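The magnifier drawer

I said in August that I would sort out the drawer under the hall table, and I have now done it. It took most of an afternoon. The drawer is where anything with a lens has ended up since we moved in, along with old keys, stamps from my father's albums and the instructions for a boiler we no longer own.

I use magnifiers more than most people do. My eyes are all right for driving but not for the small print on a packet, and I also do the cataloguing for my father's stamps, which means looking at perforations and watermarks for an hour at a time. He left 2354 of them, by his own list. I have checked 547 against the list so far and found two that don't match, both of them from the Ceylon pages. Janaka Bandara, who knows a lot more about Ceylon than I do, thinks one is simply a different printing that Dad wrote down wrongly. The other he wants to see in daylight.

So I had a reason to find out which of the magnifiers were any good. Some had come from Dad's desk, some from jumble sales, and a couple had been free with something. I put them all on the kitchen table and tried each one on the same things: the back of a paracetamol box, a stamp, and the serial number on the underside of the kettle, which is printed in grey on black and is a good test of anything.

The glass ones with metal rims are the clearest and also the heaviest. I like them for the stamps, where I am sitting down with my elbows on the table. They are no use in a shop. The folding one in the leather case is sharp in the middle and poor everywhere else, and the case smells, so that has gone. The one with a light in it had been put away with the batteries inside and the contacts were green. I cleaned them with vinegar and a cotton bud and it came on, but the light falls in a ring just where you want to read. Wanda Wasilewska next door said she would have it for threading needles and I was glad to hand it over.

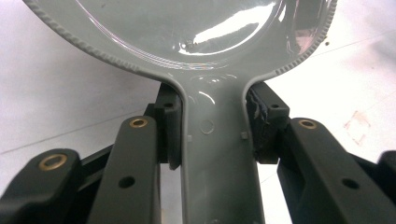
With plastic lenses the trouble is nearly always scratches. They get thrown in with keys, and after a year or so you are reading through a fog. I used to wipe them on my jumper, which makes it worse. What I do now is rinse them under the tap first to get the grit off, then a drop of washing-up liquid on a fingertip, rinse again, and dab dry with an old cotton handkerchief. Kitchen roll is too rough. Don't use anything with alcohol in it unless you know what the plastic is. I clouded a perfectly good Hinness reading lens that way and there was no getting it back.

Ridges and grooves collect dirt as well. A soft toothbrush does the job, used dry to begin with and then wet.

I tried toothpaste on a scratched one, as several people on the stamp forum recommend it. Shahzad Rajput swears by it and sent me quite a long message on the subject. I rubbed for 15 minutes and got a lens with slightly fainter scratches and a dull patch. It may be that I used the wrong toothpaste. I won't be doing it on anything I want to keep.

For storage I have gone back to socks. Each magnifier gets an odd sock, folded over at the top, and they lie flat in the drawer with the handles all pointing the same way. I did look at a padded Domen tray made for the purpose, but it cost more than all the magnifiers put together. Keep them out of the sun too - I had one on the windowsill of the old flat and it left a brown line across the paintwork.

The keys are in a jam jar now and the boiler instructions are in the recycling. I still have to do the stamps that were loose at the back of the drawer, and Janaka is coming over to look at the odd one from the Ceylon pages when he is back from his sister's.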